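Ticket 3418
Property: Feltmont, unit 15
Category: Listing portal / photo sync
Opened by: Napaporn Petchrat, leasing desk
Assigned to: Szymon Wilczyńska
Status: Resolved, monitoring

Reported problem
Unit 15 shows as "Draft" on the public rental page. Rent, deposit and floor plan save correctly in Dramex, but the photo gallery is blank and the Publish button stays gray. Units 2 and 60 in the same building published without errors in August.

Log

9:10 a.m. Logged in as leasing desk. Problem reproduced. Gallery tab reports "upload complete" and displays no thumbnails.

9:25 a.m. Cleared browser cache, tried a second browser. No change.

9:40 a.m. Checked the unit record. The room field for the bedroom was blank. The portal will not attach a photo to a room with no name. Entered "Bedroom" and saved.

9:55 a.m. Re-uploaded two bedroom files from the unit folder. Both thumbnails now load.

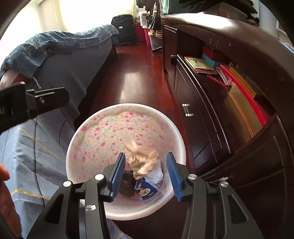
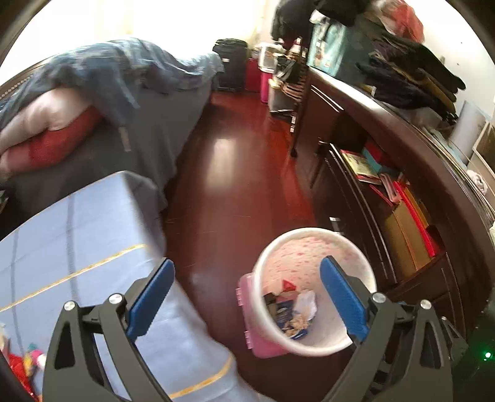
Unit 15, bedroom: round bin, both files

10:20 a.m. Publish button still gray. Required field check lists "availability date" as missing, although a date is visible on the form. The date had been pasted with a trailing space. Deleted it and typed it again by hand. Check passes.

10:35 a.m. Published. Public page shows the unit with rent, deposit, pet terms and floor plan. Map pin is wrong: it lands on Flundthorpe Road, the rear service entrance. Leasing office address is on Arellano Street.

11:05 a.m. Corrected the pin in the building record. The change applies to every unit at Feltmont, so no edits are needed on individual listings.

Cause
Blank room name plus a trailing space in the date field. Both came in with the spreadsheet import.

Follow-up
Napaporn to check the other imported units for blank room names before the next import. Szymon to ask Dramex support for a visible error when a room name is missing. Ticket stays open for one sync cycle, then closes automatically.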